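The parcel that beat the Bravis sorting cell weighed 88 grams. "A soft bag," says the shift engineer, who has asked to stay nameless. "It's always a soft bag."

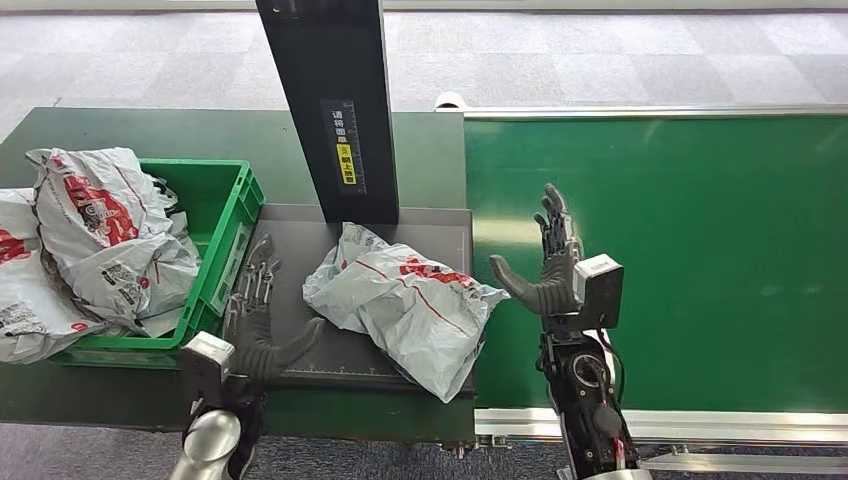
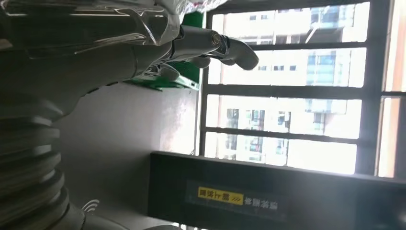
One Tuesday the right hand lost its grip reading and kept squeezing, politely, for 29 seconds. The stop button worked on press 2. "I'd like to say I was calm on press 1," he says.

Bravis blamed a loose connector. He blames the update before it. The cell now halts if a grip lasts too long, and he has moved his chair closer to the button.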